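Simulated table now open for remote sessions

The Clanel group has moved its fruit task into simulation. Operators steer both arms by remote control from the Kopecký room, and each run is saved as a demonstration for the Drodesent learning code. The set stood at 631 runs at the end of April, 170 of them made on the new wood-top table. 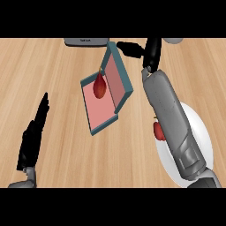

Pear in the tray, fruit on the plate, both arms at the table.

The tray is the part that takes practice. It sits at an angle, and its raised rim leaves little room for the fingers, so new operators should bring the wrist in slowly and watch the stem end of the pear — a clipped rim means the run is thrown out. Keep the idle arm well to its own side.

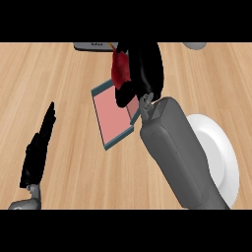
Kultwood Newsletter | Issue 201 | Page 6

Close work around the tray corner is also where the arm blocks the most of the view. Pause there if you need to. Pauses are trimmed before training, and a slow run counts the same as a fast one. Morning slots open at 8:30. Sign up on the sheet by the door, and log out of the controls when you finish.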